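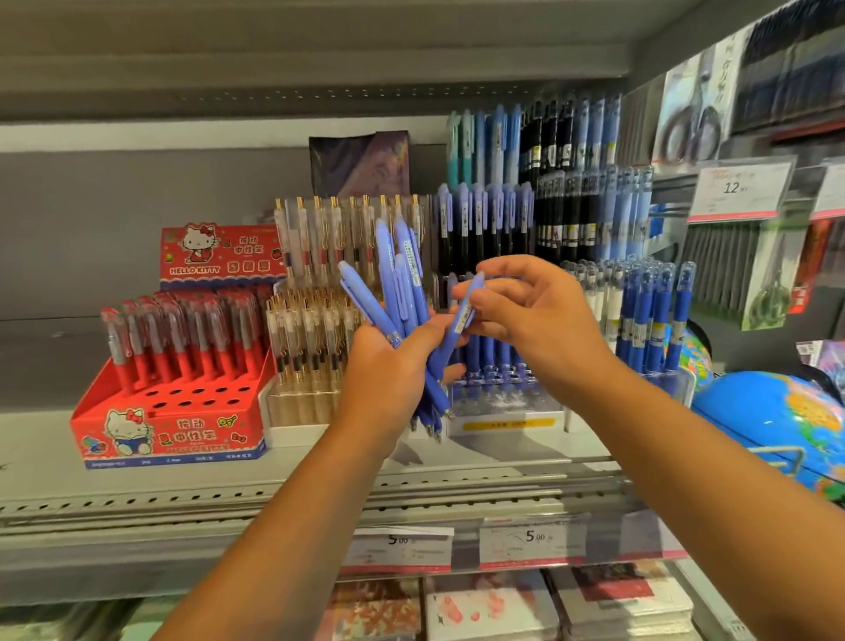

What happens to an actor's career once the public stops talking about the films and starts talking about the opinions? Mostly it gets smaller and moves somewhere else, and in a lot of cases it goes on paying the bills.

Anselmo Pacheco has been living in that somewhere else for six years. He was the lead in Nastard, the harbour police drama that ran for three seasons and made him, for a while, the face on the side of every second bus. He had a film coming, a watch campaign and a production deal with his name on the door. Then he began posting videos about tap water.

The first was four minutes long and filmed in his kitchen. He said the water supply was being treated with something to make people compliant, that a friend in the industry had told him so, and that he had stopped drinking from the tap. The second was longer. By the tenth he was naming engineers at a regional water utility, two of whom had strangers turn up at their homes. One moved her children to a different school.

The watch company left first. The film, a mid-budget thriller called Collado, had already been shot, and its distributor kept it on the shelf for 18 months before releasing it with Pacheco's name in small type and his face missing from the poster. It did poorly. People who worked on it are still annoyed.

"I had my best part in years in that film," says one of his co-stars, who asked not to be named as she is up for a role with the same distributor. "Everyone I know refers to it as the water one. There's no water in it. It's set in a quarry."

The usual account of a fall like this stops there, with the phone not ringing. Pacheco's phone did ring. Within a year he was being booked for weekend conferences in hotel function rooms and exhibition halls, sharing a bill with supplement sellers, a former dentist and a man who teaches people to write their own legal notices. He is good at it. He has the voice and he knows how to wait for a room to settle.

I saw him speak in July at a convention centre an hour from the nearest airport. The program had him on for 40 minutes and he went well past that. He told the story of being dropped by his agency, which drew groans, and then the story of a crew member who had quietly shaken his hand, which drew applause. The water came up only near the end. By that stage most of the talk had been about him.

Outside the hall, a table was selling Ketance, the home filter he endorses. It stands on the bench and comes with a signed card. The woman in front of me bought two, one of them for her sister, who she said wouldn't use it.

She had driven down with her husband and wasn't much interested in the engineers or the chemistry. She had watched Nastard with her mother during a long illness. "He was company," she said. "When they went after him I thought, well, I'll stick by him." I asked what she made of the claims about the supply. She thought some of it was probably right.

I heard a version of that from nearly everyone I spoke to. The loyalty came first and the belief came along behind it, in some people a long way behind. It helps explain why corrections do so little. The utility has published its test results and the broadcaster has run two segments going through the videos line by line. Neither was aimed at someone whose attachment began with a television show.

## The money

The conference circuit isn't rich by film standards, but it is steady. A promoter who has booked Pacheco several times, and who has since left the business, told me a recognizable screen name can expect a flat fee, travel, and a share of whatever is sold at the back of the room. The share is the part worth having. A crowd of 200 that buys well is better for a speaker than a much larger one that came for the free parking.

Films have followed. Dollex, a small production outfit, has made three features with Pacheco since Collado. They are shot quickly, with two or three locations and a cast drawn from the same pool of actors who have fallen out with their agents. The latest has him as a retired detective who finds that a town's reservoir has been tampered with. It had no cinema release. It was sold directly to the mailing lists, and it made its budget back.

I watched all three. The first is dull and the second is hard to hear. The reservoir one isn't bad, mainly due to Pacheco, who still does a good deal with very little. There is a scene where he sits in a parked car and decides not to call his daughter, and it would have stood up in any season of Nastard.

That is the uncomfortable part for people who used to work with him. A former Nastard writer told me she had hoped he would turn out to have been overrated. She still gets residual cheques from the show, smaller each year. She hasn't spoken to him since he named her in a video as someone who "knew more than she let on." She had written an episode with a burst pipe in it.

## The engineers

Neither of the two engineers wanted to be identified again. One has changed jobs. The other is still with the utility and no longer goes to public meetings, though she used to like them. People would come and complain about pressure and billing, she said, and she could usually fix it.

She had never watched the show. After the first visit to her house she sat down and got through half a season to see who he was. She thought he was pretty good in it.

Pacheco declined to be interviewed for this piece. His manager replied with a short statement saying that he "has always encouraged people to do their own research" and had never asked anyone to contact anybody. The videos naming the engineers were still online when we went to press. His next appearance is on 21st October, and the organizers have moved it to a bigger room.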